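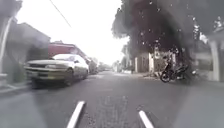
Stokoten workshop sends its home-built street robot out to meet the traffic

For immediate release, March

The Stokoten shared workshop is pleased to announce that Grornel, a small street robot built on two benches and a borrowed trolley, is now being driven on public roads. The neighbours have been told. Most of them asked whether it could carry shopping. It can't.

Grornel was put together by Zdenka Dimitrov and Damián Fuentealba over 123 evenings, a figure taken from the workshop's signing-in book and including those evenings on which the two of them mainly argued about wheels. The steering unit, known as Tanner, is in its tenth version. The first nine are in a box under the sink and are available to any member who wants the screws.

The robot sees the street over the tips of its own two white rods, which is how its builders tell at a glance which way the body is pointing.

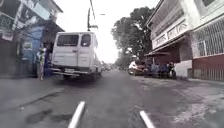
Grornel's view along a shop-lined street, with a white van ahead and motorcycles at the right-hand kerb. Picture: Stokoten workshop.

"We were offered a much better camera and spent the money on bearings," said Dimitrov. "I stand by the bearings."

Fuentealba, who wrote the driving software, Fliridik, describes the robot's manner on the road as polite to a fault. "It gives way to everything. Parked cars, for instance. We're working on its confidence."

Fliridik now runs to 1,222 lines, over half of them concerned with stopping. Drawings, parts list and code are free to copy from the workshop's front desk, where a memory stick hangs on a string. Please leave the string.

Members will show Grornel at the next open evening, from 7 pm. Visitors may steer it up and down the yard, one at a time, with Fuentealba walking alongside holding the off switch.

Press enquiries: ask for Zdenka Dimitrov at the Stokoten workshop, after 4 pm.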